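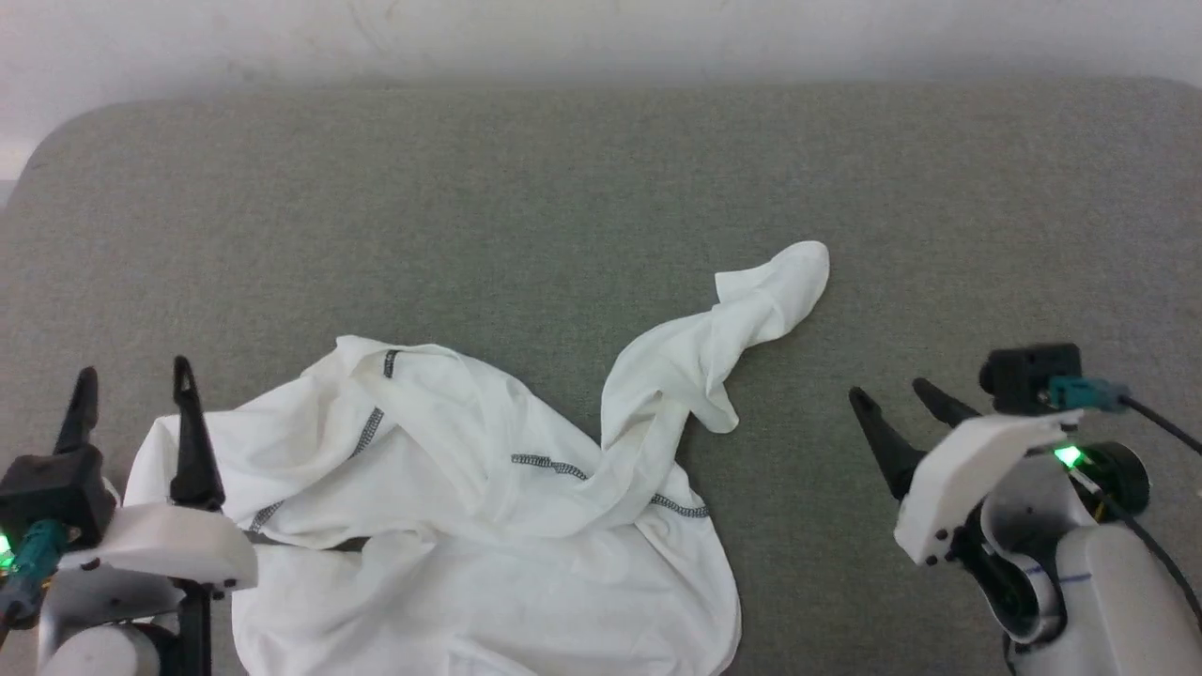

Can you hire a robot that folds laundry without buying one? From Girkov you can, by the month, with two arms, the folding software and a day's setting up included in the price.

Mahnaz Ghasemi runs the hire service, which goes by the name of Drandine. It began in November with small laundries and guest houses, and she is plain about what customers get for their money.

"It does tops, towels and pillowcases," she says. "We don't offer fitted sheets and we don't offer anything with a zip. If someone rings up wanting those, I tell them to wait."

The monthly charge is £1292, with a minimum term of three months. Repairs are covered. Travel is covered too, as long as the customer is within 83 miles of the Galis depot.

Long sleeves are what most people ask her about. A towel has four corners and not much else, she says, but a sleeve can end up anywhere, and it has to be found and laid out before the folding starts.
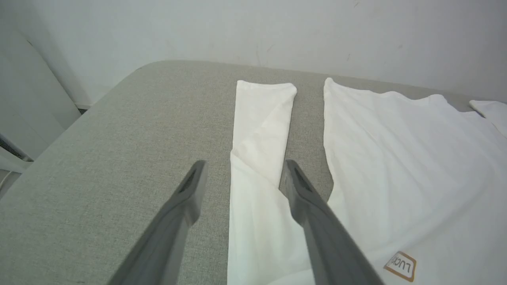

White long-sleeved top on a grey fabric surface, with the gripper at the sleeve.

Kamran Rostami, who looks after the software, says customers tend to ask about speed first. He would sooner they asked about the surface.

"Shiny worktops are a nuisance – the cloth slides when you pull it," he says. "Something with a bit of weave holds it still. We put that in the setting-up notes now, on page one."

He also asks for a plain wall behind and steady light from overhead. White clothes on a white table gave him the most trouble in testing, and he advises against it.

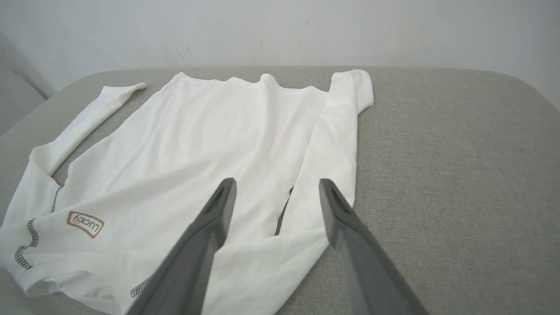
Ghasemi says the notes have cut down the number of calls she gets on a Monday, when most new customers start. The ones that still come in are usually about where to put the finished pile.

Would she recommend the service to a family at home? "No, not at that price," she says. "You'd need a lot of shirts." A smaller version, Tangen, is being tried out with one arm, but she has no date for it and won't take deposits.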